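The week the planner stopped arguing with me

If you read my last post you'll know I'd got into a right mess with the fruit task. Quick recap for anyone new: the job is to move fruit between a basket on the desk and the top compartment of a fridge, and the software that's meant to make it happen is three programs that don't much like each other. There's Gisent, which looks at the camera feed and says where things are. There's Costache, which plans the arm path. And there's Morkum, my own little pile of glue code, which sits between the two and gets blamed for everything (usually fairly).

The bug I left you with was the pause. The arm would get up to the fridge and then just hang there, thinking, before it moved another inch. I'd assumed it was Costache being slow, and I spent most of Wednesday reading planner logs with a cold cup of tea next to me. The planner was fine! It was getting an answer in 92 milliseconds nearly every time. Then Morkum was throwing that answer away and asking again.
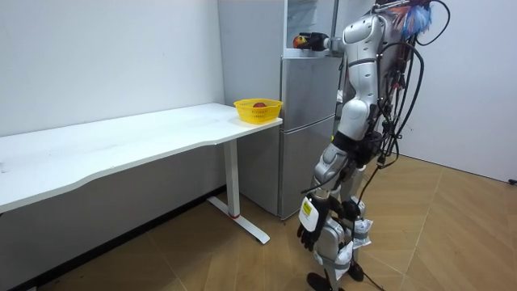

So why was it asking again? Every new camera message bumps a version number on the world model, and I'd written a check that said if the version has changed since the request went out, the plan is stale, bin it. Sensible enough on paper. But Gisent publishes whether anything has moved or not, so the version changed constantly and nearly every plan was stale by the time it arrived. It only got through when the timing happened to line up. I wrote that check myself, back in April, and I even left a comment above it saying "be strict here". Thanks, past me.

The fix is pretty dull. Morkum now compares the actual positions instead of the version number, and only bins a plan if something near the path has shifted by more than 2 centimetres. I did try a tighter limit first, but the position estimates wobble a bit from one message to the next and I was straight back to the pause. If I were doing it properly I'd filter the estimates before they ever reached the world model, and I will, but I wanted to see the arm get on with it before the weekend.

The second thing I changed was how the inside of the fridge is modelled. I'd been treating the whole appliance as one solid box with a hole cut out of the front, and Costache really hates holes. It kept coming up with these lovely wide swooping paths that used half the room. Now it's a handful of flat slabs: back, sides, top, shelf, and a separate one for the front lip. More shapes to check against, but they're all simple ones, and the planner stopped being so nervous about going in.

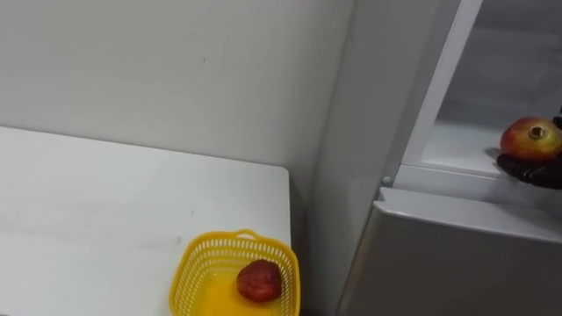
Hand in the top compartment, one red fruit still in the basket.

The lip needed its own slab with its own padding, by the way. With the same padding all over, either the shelf was so fat that the planner thought no fruit could ever be put down on it, or the lip was so thin that I was wincing at every approach. Two numbers in a config file sorted it. I don't want to say how long it took me to think of splitting them.

Then there's letting go. I had the release set up as one step: open the fingers, back away, done. In simulation that's perfect, because my simulated fruit is a well-behaved ball. With a lumpier shape the fingers need to clear it before the arm goes anywhere, so release is now its own small state with a wait of 800 milliseconds, followed by a straight retreat before the planner is allowed to do anything clever. I picked that wait by feel. It's too long, I know it's too long, and I'll bring it down once I've got a decent signal for "the hand isn't holding anything" instead of a timer.

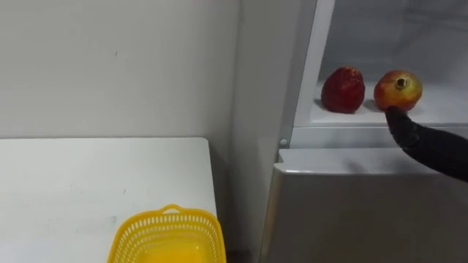
Strawberry and apple on the shelf, with the gripper right up against the apple.

Perception is what I'm least happy with at the moment. Once two bits of fruit are close together on a shelf, and there's a big black hand in the way of one of them, Gisent likes to swap their labels. It doesn't lose them, it just decides the apple is the strawberry for a few messages and then changes its mind. Morkum now holds on to a label until the new one has stuck for a while, and if an object is mostly covered by the hand it doesn't get to change its name at all. It's a bodge but it's a bodge with a test, so I'm counting it.

I also finally made the log viewer I've been promising myself. It's called Vorkstead, for no good reason, and all it does is put the camera frame, the planned path and the current state next to each other on one timeline so I can scrub back and forth. It's 200 lines of Python and it's ugly as anything, and I should have written it before touching any of the rest. The stale plan thing was obvious the minute I had it running. You could see the path appear, vanish, appear, vanish, over and over, while the arm state sat there saying WAITING.

Next up is the filter on the position estimates, and then getting rid of that horrible timer. I'd also like to try the same task in reverse, fridge to basket, which should just be a matter of swapping the goals round. I've written "should just be" on this blog before and I'm aware of how that went.

If anyone's got a good trick for keeping labels steady when the hand is covering half the object, please leave a comment. I've read the obvious stuff and I'm happy to be told I've missed something simple!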